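Bindelside rental, winter walk-through — my checklist with comments

Same list as last November, plus the two things I forgot. I do this on a Tuesday before Siiri Eskola's tenants move in, and I start at the top of the house and work down.

Smoke alarms, upstairs hall: OK. Pressed, beeped, nearly fell off the stool.
Smoke alarm, kitchen: REPLACE. Past the date stamped on the back, and it's one of the old Sekik ones with the fiddly clip (I have strong feelings about that clip!).
Carbon monoxide alarm: OK.
Fire extinguisher: OK, needle in the green. Moved it from under the sink to the wall by the back door.
Stair rail: LOOSE at the bottom bracket. Two longer screws should do it. Aatos Heiskanen has the good drill, so I'm waiting on him.
Space heater: REMOVE. Cord was warm after ten minutes and I don't care how cozy it is.
Dryer vent: cleaned. I got a whole grocery bag of lint out of there — yuck.
Water heater: OK, but set way too hot. Turned it down to 120.
Doors: open and close every one, all the way, and try the knob from both sides. 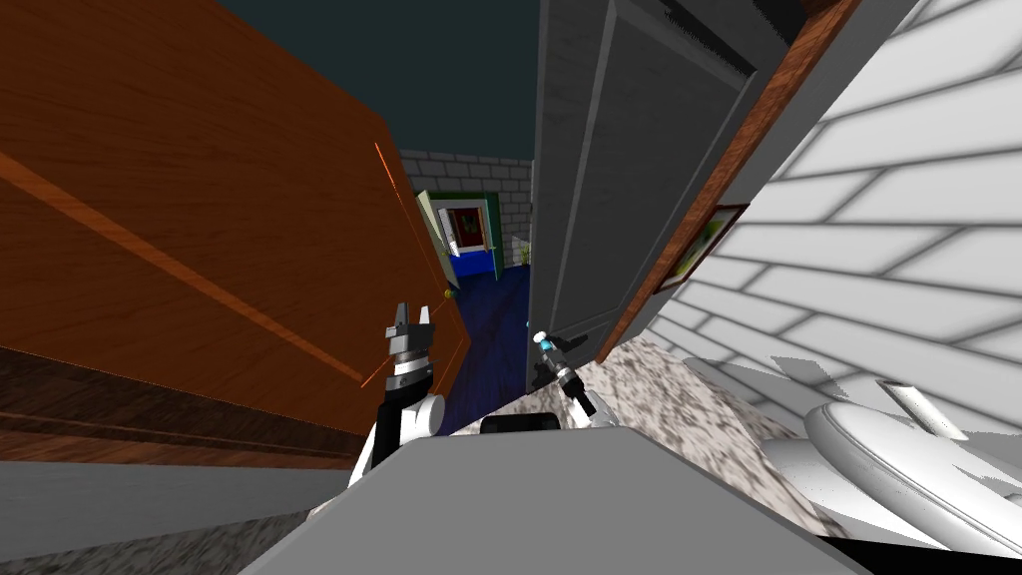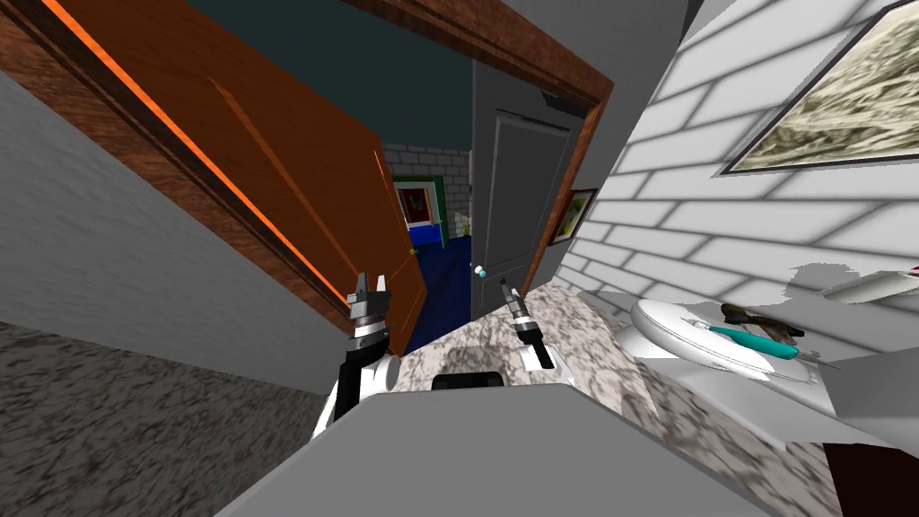 Do interior doors really need to be on a safety list?
I think so, mostly for the bedrooms and bathroom. A door that sticks or a lock you can't open from outside is a big problem if someone falls or there's smoke in the house, so I keep a little release pin on top of each door trim.

Outlets near water: one GFCI in the laundry didn't trip on the test button. FAIL. Electrician quoted me 585 for that one plus the porch circuit, which stung, but I said yes.
Extension cords: threw out the brown one. Again. How does it keep coming back?
Porch steps: OK, gritty strips still sticking.
Outside light: bulb out, swapped.
Window latches: all OK except the back bedroom, which needs a shove.

Still to do: rail, kitchen alarm, GFCI. Vilja Lehtinen has the spare key if the electrician shows up early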